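Hi Gerrit – quick update on the novel grant, as promised.

Draft two of *Nornudik* is done! It came in at 1,468 manuscript pages (I know, I know), so I'm cutting hard. 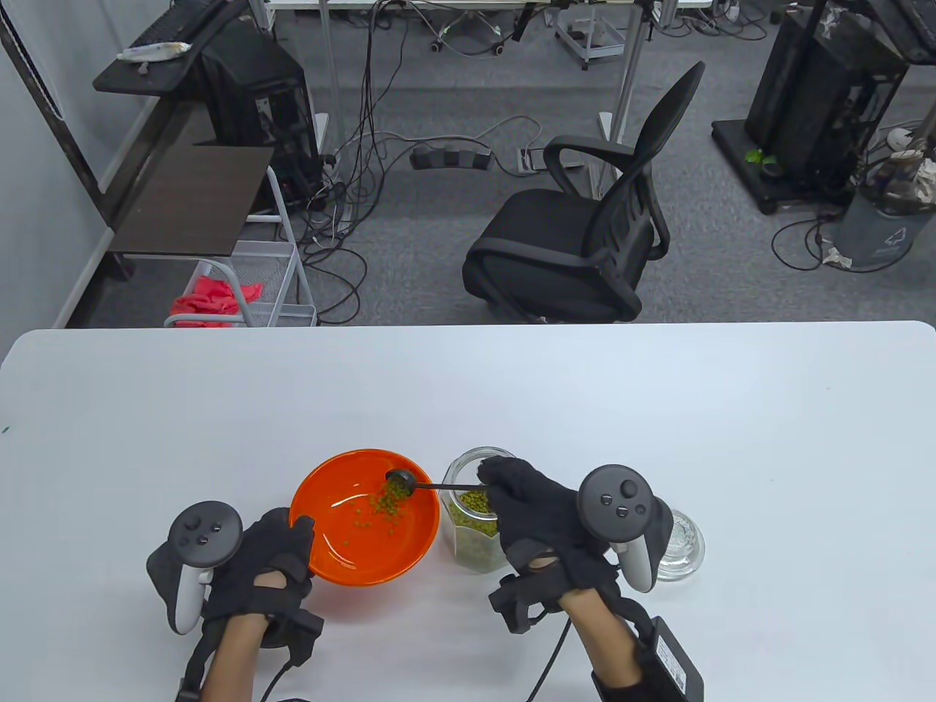
*Spooning mung beans, orange bowl*

Higuchi has read the first 17 chapters and wants the ferry plot gone. I'm sulking, but she's right.
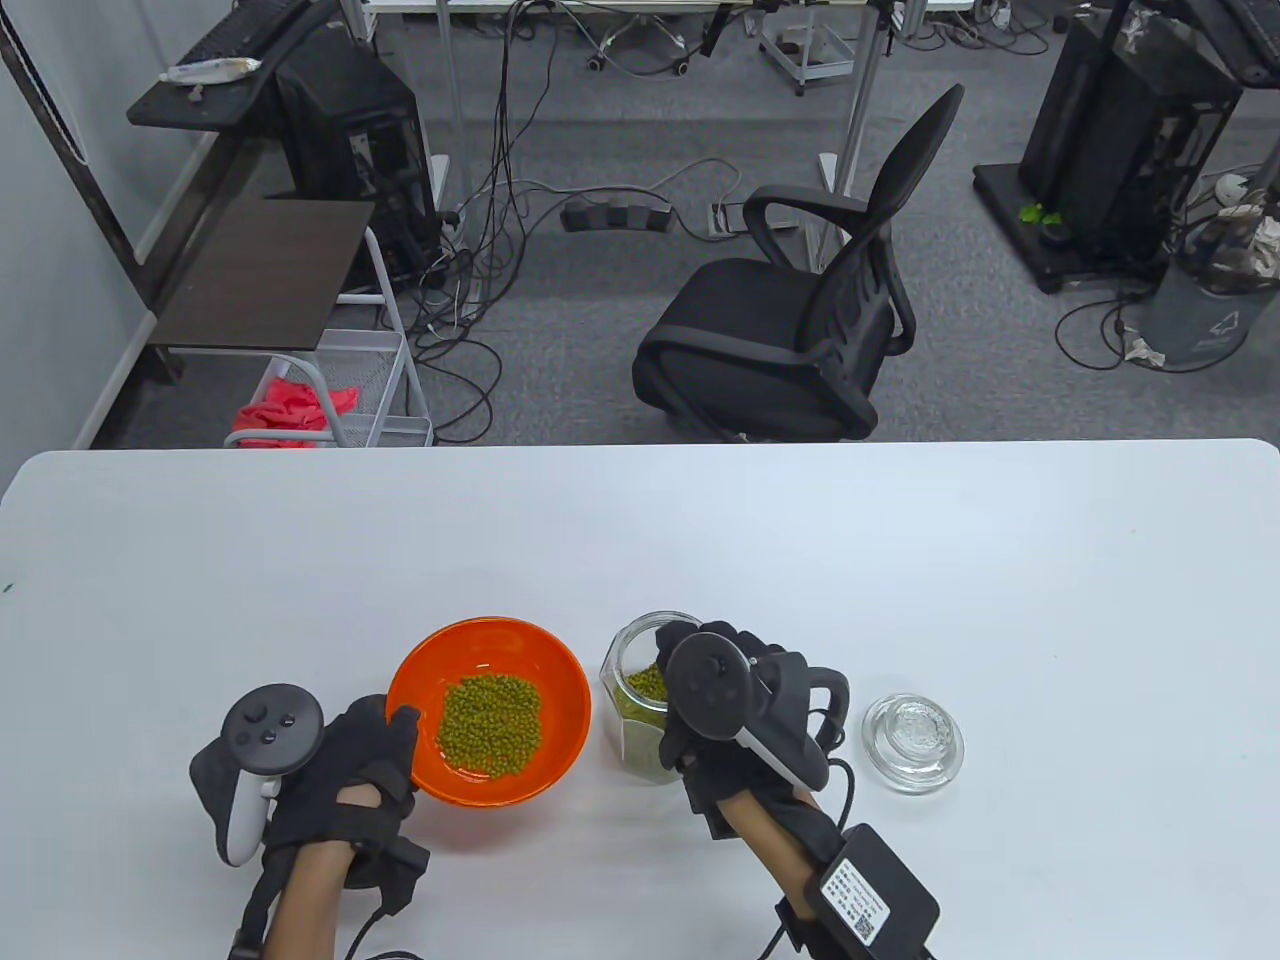
*Bowl, jar and lid*

## Money

- Over half the travel budget went on the Datville archive trip.
- Cover deposit paid to Clornero.
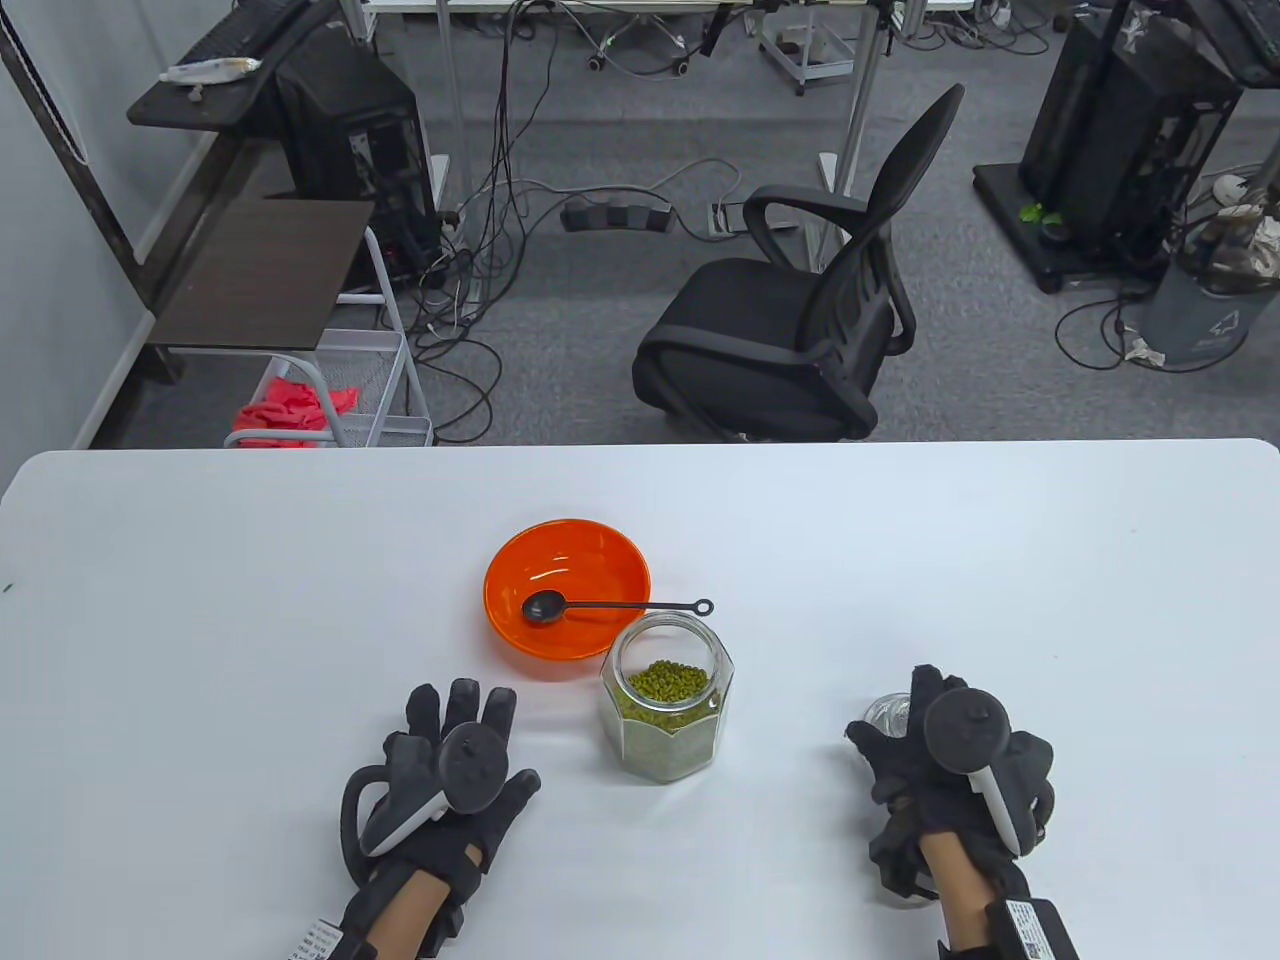
## What's next

Trimming through December, then 12 copies out to beta readers – and please, can we move the reading back 2 weeks?
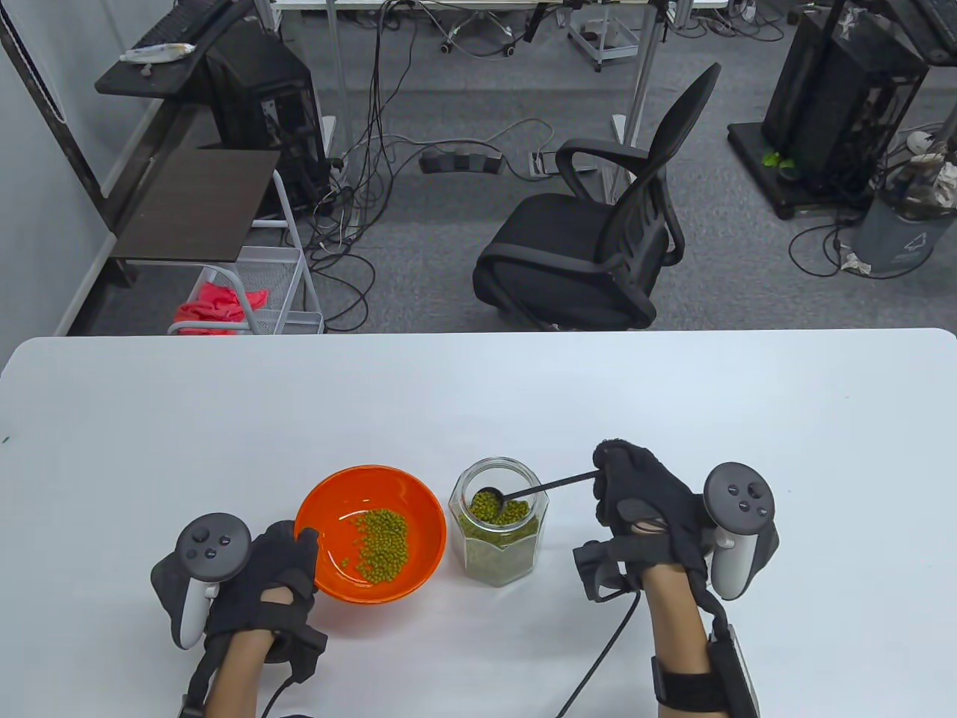
*Black spoon at the mouth of the jar*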